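Shelf Chores Pilot: second progress report
Prepared for the Hullesance fund by Vicente Cabral, October

1. Where we are

You asked in the last review for fewer videos and more numbers, and I agree with you. The short answer to the question you are paying us to answer (can a machine take over the facing and tidying of dry-goods shelves in a store the size of Allthorpe?) is still no. It is a more interesting no than it was in the spring. I don't think it is close to turning into a yes, and I would rather you read that on the first page than find it in a table at the back.

The work covered here was done on the mock aisle at Sarnthorpe. We have not put anything on the Allthorpe shop floor, and I am not asking to in this period.

2. What we ran

The task list has four chores: pull a box forward to the shelf edge, straighten a box that has been left at an angle, set a fallen box upright, and move a box that has been put back in the wrong row. A clerk does all four without thinking of them as separate jobs. We had to split them up because the machine treats them as strangers to each other.

We logged 1001 attempts across the four chores. An attempt counts as good only if the right box ends up where it should be, facing out, with its neighbors undisturbed and no person stepping in. By that rule the arm managed 78 percent on pulling forward and 30 percent on straightening. For setting a fallen box upright it was 21 percent. The wrong-row chore never got far enough to deserve a figure. It depends on the machine knowing which row is the right one, and the shelf plan we feed it goes out of date as soon as anyone moves a product over.

The 78 will get quoted, so please quote it with care. Most of those runs were on full rows with plenty of room in front. When a row is half sold and the next box is deep in the shelf, the arm has to reach in under the board above, and the score drops sharply. I will break this out by depth in the next report. The logging didn't record depth for the early runs, which was my mistake.

3. Why thin cartons are hard

Kollár, who supply the planning software, told us at the start that snack cartons would be the easy case: flat sides, square corners, bright printing. I had doubts then and have more now. A carton is light enough to slide when you meant to press, and soft enough to dent when you meant to grip. Tightly packed, it gives a finger nowhere to go except the top edge. Tipping from the top works until the box comes further than planned, and then the front edge of the shelf decides what happens next.

Mixed shelves make it worse. One height of box is manageable. Put three heights side by side and the arm spends most of its time working out how to avoid the tall one.
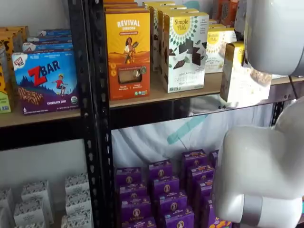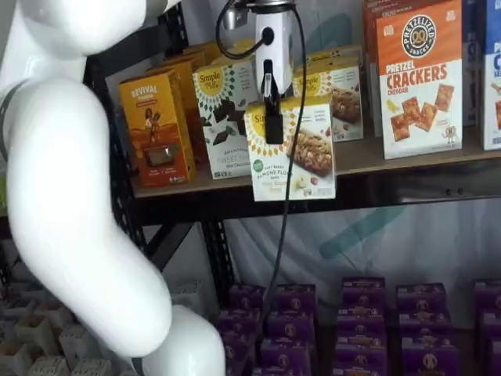
4. Time and labor

Even where the arm does the job, it is slow. A clerk we timed on the same aisle finished all the facing before the arm was through its first shelf. Kollár's reply is that the arm can work overnight when speed doesn't matter. That would persuade me more if it could be left by itself overnight. At present someone has to stand there, pick up what drops and restart the run when the planner gives up, and that person could have faced the shelf.

I also want to flag the setup work, which doesn't appear in any of the success rates. Each new product has to be scanned and weighed and given a set of allowed contact points before the arm will touch it. Stores change packaging all the time. We had a product come in with a new design halfway through testing and lost an afternoon to it.

5. Spending

We are under on travel and over on parts, mostly replacement fingertips and cable. The two nearly cancel out. I am not asking for more money. I would like permission to move what is left in the travel line over to technician hours.

6. Next period

We will drop the wrong-row chore. It was in the proposal because it made the proposal look complete, and I should have argued against it then. The remaining three stay, with straightening getting most of the time, as that is the one the Allthorpe manager says she would pay for.

I have asked Kollár for a version of the planner that stops and reports when it is unsure of its contact. The current one carries on, and we find out afterward. They have said yes in principle and have not given a delivery month. If it hasn't reached us by the next report, I will recommend that we finish the test series on the current software, write up the results as they stand, and hand back whatever is unspent.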